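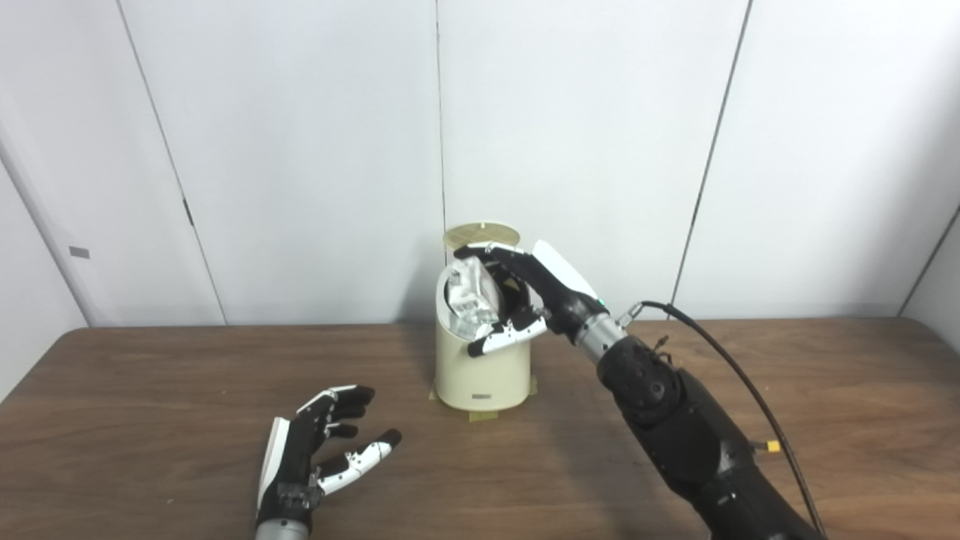 Cream bin, taped at the base, with a plastic packet going in.

I have been looking for a small bin for the tabletop and have now settled on the shape, if not the make. The Rolton was the first I tried. It is a tall cylinder, 395 mm to the top of the rim, and far too light when empty. Drop a packet in at an angle and the whole thing leans.

The Darneck is shorter and heavier at 123 mm across the base, but the lid spring is stiff and the mouth is narrow. Crinkly plastic packaging is the awkward case. It weighs next to nothing, springs open again once let go, and sits in the opening holding the lid up. Folding it in half and pushing it down past the rim works. Dropping it does not.

Tape is the cheap answer to tipping. Strips run out from the foot of the bin on to the wood, one end stuck low on the wall of the cylinder. I used 40 mm strips to begin with and they peeled within a week. Longer ones have held since May. Wipe the surface first and press down the edges with a thumbnail.

Liners: the Sodix roll has 200 bags and they are slightly too wide, so the surplus gets twisted and tucked under the rim. A tight liner traps air and pushes light rubbish back up. A pinhole near the top cures that.

Still to do: try a weight in the bottom under the liner, and find out whether the tape marks the varnish.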